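1/ Gripper week at the Brosodville workshop. Two candidates on the bench, one budget, and a supervisor who thinks "just pick one" is a test plan. Thread, in instalments, as I wait for firmware to flash.

2/ Candidate A is the Soltia. Parallel jaws, slides like a good kitchen drawer, and a manual translated by someone with a grudge. Candidate B is the Jondberg, a linkage gripper with more pivots than a local council.

3/ The test is dull on purpose. Pick up a thing, put the thing down, up to 1000 times or until I lose the will. Things include a film canister, a bag of rice and a socket from my own toolbox that I'd quite like back.

4/ Soltia first. Lovely on the canister. On the rice it closed with the confidence of a man who's never met rice. I have swept the floor.

5/ Fault code 222. The manual lists 221 and 223. Rang Vilém Hájek, who ran these on his old line, and he said to power cycle it and not make eye contact. It's been fine ever since, which annoys me more than the fault did.

6/ Jondberg next. The tips follow an arc as they close, so your grasp height shifts with the width of the object. Perfectly sensible geometry. I forgot about it and drove the fingertips into the bench at low speed. Bench won.

7/ Once I'd put the offset in the controller it got good. Rice bag: held. Socket: held, sideways, but I'm not marking on style.

8/ View from the wrist, for those who asked what the fingers look like close up. Silver screws on the linkage plate, black Phillips on the fingertip. Somebody had a favourite drawer for each.
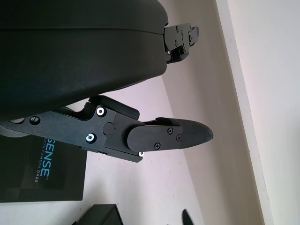

Fingers open, D405 box keeping them company.

9/ I do like the stippled tips. The Soltia pads are smooth and pick up every bit of dust in the building, so I was wiping them between runs like a waiter with a wine glass.

10/ Price, as quoted to us: 4000 for one, rather more for the other, and I'll let you guess which has the decent manual. Neither. The answer is neither.

11/ Leaning Jondberg. The Sauerland job is mostly soft bags in odd colours and I'm not sweeping up another kilo of basmati. Cable strain relief still to test. Kettle's on.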